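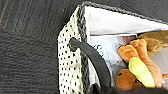 Wrist view over the toy bin, stuffed animals inside.

Section 4: Teaching the bin task by hand

Okay, you've got the arm bolted down, the Juvum software is talking to it, and you did the joint check in Section 3. (If you skipped the joint check, go back. I'll wait.) Now we get to the fun part, where you grab the arm and show it what you want!

I'm using the toy bin for this section because soft toys forgive a lot. You can squeeze one too hard or drop it and nobody gets hurt. My bin is a fabric one with a thick black handle on the side, and that handle is going to come up again in a minute.

What you need

- A bin that stays put when you nudge it
- A few stuffed toys, different colors if you have them
- The Wunow hand controller, charged
- Free disk space for 32 demos, which is what I'd call a decent first batch

Before you record

1. Set the bin on the floor inside the arm's reach. Carpet is great, it keeps the bin from sliding. On a hard floor, put a mat under it.

2. Turn the bin so the handle is on the side away from where the gripper comes in. Mine loops out a good way from the panel, and I have hooked it with a finger more times than I'd like to admit.

3. Drop the toys in and let them land however they land. Don't arrange them! A neat row teaches the arm to expect a neat row.

4. Open the wrist view on your screen and move the arm until you can see the toys and at least one stretch of the rim. If the lining looks blown out and white, turn the exposure down a notch. Pale linings bounce a lot of light, and the first bin I tried came out as one big glow.

Recording by hand

5. Hold the arm just above the wrist and press FREE. It goes limp, so have your hand on it first.

CAUTION: The arm drops when you press FREE without holding it. Keep faces, pets and coffee out from under it.

6. Press REC and wait for the short beep. Then move down toward one toy at the speed you'd use to pick up an egg.

7. Close the gripper with the thumb button. Grab the body of the toy if you can get to it. Long floppy bits like ears and leaves fold over in the fingers and slip out on the way up.

8. Lift straight up until the toy clears the rim, then go sideways. If you cut the corner you'll drag the toy over the trim and the bin comes along for the ride.

9. Set the toy down on your drop spot, open the gripper, back off a few inches and press REC again to stop.

10. Put the toy back, stir things up a little and do the next one.

NOTE: Keep your own hand out of the wrist view as much as you can. Saeed Bagheri tested this section for me and half of his first batch had his thumb in it. The arm learned to wait for the thumb.

Recording by remote control

Some people like this way better, and for deep bins I do too — your arm gets tired leaning over. The steps are the same except for these:

11. Press LINK on the hand controller and hold it still for the count on the screen. Whatever way you're holding it becomes "straight ahead," so face the bin.

12. Squeeze the side grip to move the arm. Let go to freeze it. When you run out of room, let go, bring your hand back somewhere comfy and squeeze again.

13. Watch the wrist view while you go down. When the gripper is low it's hard to judge depth from across the room, and the screen will show you the rim coming up before you bump it.

CAUTION: Stay within sight of the arm even when you're driving from the screen. The red stop button goes next to you, on your side of the room.

Checking what you recorded

Play every demo back once before you train. It's boring and you should do it anyway. Throw out any where the toy fell, the bin moved or you stopped halfway to answer the phone. Keep the slow ones and the slightly crooked ones, they're fine.

Reet Navickas, who wrote the training section, likes to start at 3,000 training steps and look at the results before running more. With a small batch I've had good luck at 800, so try that if your computer is on the old side.

If the arm hovers over the bin and won't commit, add a few demos that start from that hovering spot. That fixed it for me both times.

Related guides

Section 3: Joint check and first power-up
Section 5: Training and first test run
Pairing the Wunow hand controller
Mumirau gripper: changing the finger pads
Rostami floor mount, parts list
Updated February 1, 2024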